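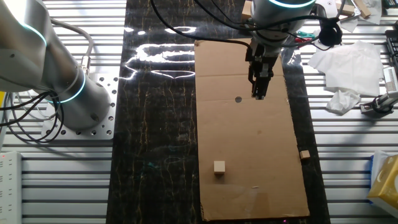 Give Them a Block

6 min read

14 shares

Sumathi Rao has been selling plain wooden blocks for eleven years and would like me to believe that most people don't own enough of them. I arrived at her workshop believing that most people own far too many of everything, so we did not start from the same place.

Her firm is called Tillen. It makes cubes and flat blocks in pale wood, unpainted and unlettered, and sells them to nurseries, to schools and to a growing number of adults who ought to know better. A starter bag holds 30 and costs £38, which struck me as a lot for offcuts.

"They're not offcuts," she said. "People always say that. Offcuts are what you get when you've made something else. These are what we make."

I asked what the difference was to a child of three.

"The corners. An offcut has one good face if you're lucky. Ours are square on every side, so when you put one on top of another it stays there. A child who builds with bad blocks thinks the fault is theirs."

It is a good line and I suspect she has used it before. I asked whether there was any evidence for it. She thought about this for longer than I expected and said no, there wasn't, it was just what she had seen.

Tillen doesn't paint its blocks, and this is where Rao gets most of her complaints. Parents want colours. Grandparents want the alphabet. She did a painted range once, under the name Prelis, and dropped it after one December.

"It sold," she said. "It sold better than the plain. I just didn't like it. You'd watch them sort the reds from the blues and then they'd stop. They thought they'd finished."

So you withdrew your best seller on a feeling?

"Yes. My accountant said the same thing in the same voice."

The other half of her argument concerns what goes under the blocks. Rao is firm that they should be used on cardboard: a big flat sheet from the side of a box, laid on whatever table you have. She won't sell you the cardboard. She says any shop will give it away, and that the creases and the scuffs and the odd hole do no harm at all.

I said this sounded like a thing invented to give the instructions leaflet something to say.

"Try it, then."

I tried it. A block set down on a hard shiny table makes a clack and slides a bit. A block set down on cardboard makes a duller noise and stops where you left it. I reported this to her and she looked pleased, and I pointed out that a tablecloth would probably do much the same.

"A tablecloth has wrinkles. And you can't draw on it."

Drawing on it is apparently part of the point. Children put down roads, rivers, a car park. Essam Ashour, who teaches a reception class and has bought from Tillen for several years, told me on the phone that his lot will spend longer on the cardboard than on the blocks.

"I'd be lying if I said it was the wood," he said. "Give them a big sheet of card and one block and the block's a bus. Give them a hundred blocks and no card and they throw them."

I read this back to Rao. She said Essam was a lovely man who had never once paid an invoice on time.

What interested me more than the children was the adults. In the last couple of years Tillen has been sending small bags to offices, where they are used in what Rao calls sessions and I would call meetings. You clear a table, put down a sheet of card, and people move blocks about while they talk. The flat ones tend to stand for money and the cubes for people, though there is no rule. A firm called Agyeman ordered 100 bags for one away day. I asked what they had done with them.

"Rearranged a department, I think."

And was it any better afterwards?

"I didn't ask. I was very happy about the 100 bags."

Anas Amrani was at one of these days, at a different company, and was less happy. He spent a morning watching a manager slide a small flat block towards a cube and away again. "Everyone nodded," he said. "I still don't know which one I was." He took a cube home in his coat pocket and uses it to prop up his phone, and he will admit that it does this very well.

Rao didn't dispute any of it. She has sat through such mornings herself and finds them long. But she thinks that two blocks on a sheet of card is a fair way to begin an argument, and she gave me a demonstration using a cube for me and a flatter, smaller piece for herself.

"That's you, there. You've come here and you've decided. That's me. Now, how far apart are we?"

I said it depended on the scale.

"You see, you're doing it," she said.

I didn't think I was doing anything. I did notice that I had moved my cube.

We went back to the money. £38 still bothered me. She took me through the sawing, the sanding and the throwing away of anything with a knot in the wrong place, and by the end I thought the price was high and not a swindle. You can get a bag of blocks for a good deal less. I bought one to compare, sold under the name Gulumen, and built the same small tower from each. The cheap one leaned. It also stood up for the whole of supper, lean and all, until it was knocked down by an elbow that would have knocked down the other just as easily.

Rao wanted to know how many storeys.

I said I hadn't counted.

"Well, count," she said. "You can't come in here asking me for evidence and then not count."

She is bringing out a new bag on 1st April. It has fewer blocks in it and will cost the same. I asked her to explain that, and she said the blocks were bigger, and then that they were only slightly bigger, and then she offered me more tea.

3 comments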